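The Patience of Puppeteers

At a teleoperation studio in Daltutcombe, grown adults spend the working day failing to pick up stationery, and get paid by the hour for it

By the time I was allowed to drive, I had watched Luminița Sârbu put the same pretend notepad into the same pretend cabinet often enough to feel I understood the job. I had a driver's license. I had once assembled a crib. She strapped the controllers to my wrists, told me to breathe out, and stepped back farther than I thought was polite.

Within a minute I had punched a wall.

"Everybody punches the wall," Sârbu said, and hit reset.

Sârbu runs the demonstration floor at Naltham, a company that occupies the upper story of a former dental supplier in Daltutcombe. The old sign, Wimodent, is still on the stairwell door, and deliveries of polishing paste still turn up now and then. Upstairs, a row of operators sit in decent chairs and move their arms in the air like people conducting a very small, very disappointing orchestra. Every motion goes down as a recording. A good recording is called a demo. A bad one is called a Dumitrescu, after a former colleague who has since moved into sales.

The theory is simple enough to fit on a mug. You could try to write out instructions for tidying a bedroom, joint by joint, and retire before you reached the sock drawer. Or you could have a person do it through the robot's own arms, over and over, and let the software work out what the person was up to. Naltham's quota for a single household task is 489 demos. The cabinet task has needed 1,116, and Sârbu would like it noted that she objected to the cabinet.

Much of the practice happens in simulation, where the furniture is free and the lawsuits are few. The rooms are bright, bare and faintly Scandinavian. You don't get laundry or a cat. After a few hours in one, Sârbu told me, her own apartment looks like a crime.
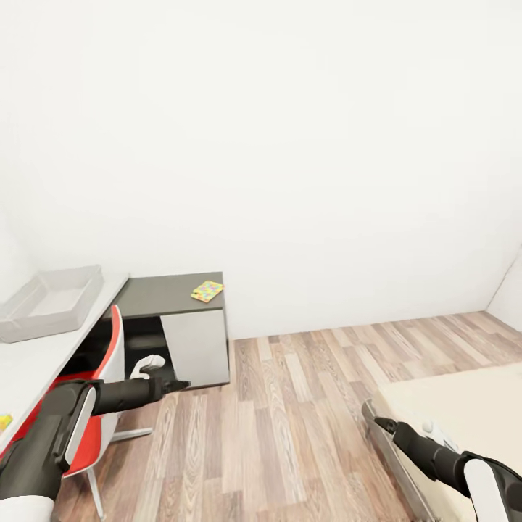
Both arms at work in the simulated bedroom, with the cabinet at the far wall and the bed on the right.

What surprised me was how personal it gets. The operators can tell one another's demos apart on playback. One approaches everything from above, like a heron. Another backs off slightly before each grasp, and the trained model picked up the habit, so that for most of December it flinched at objects before taking hold of them. They fixed it by mixing in more people. Sârbu kept a clip.

She also throws out anything too good. A flawless run teaches the machine very little about what to do when the pad slips, so operators are told to fumble on purpose now and again and then recover. It is the only workplace I have visited where my natural abilities were in demand.

I made 38 attempts before lunch. Sârbu went through them with a sandwich in one hand, deleting with the other, and stopped near the end of the list. She played one back twice.

"This one we can use," she said. "You drop it, but you drop it like a person."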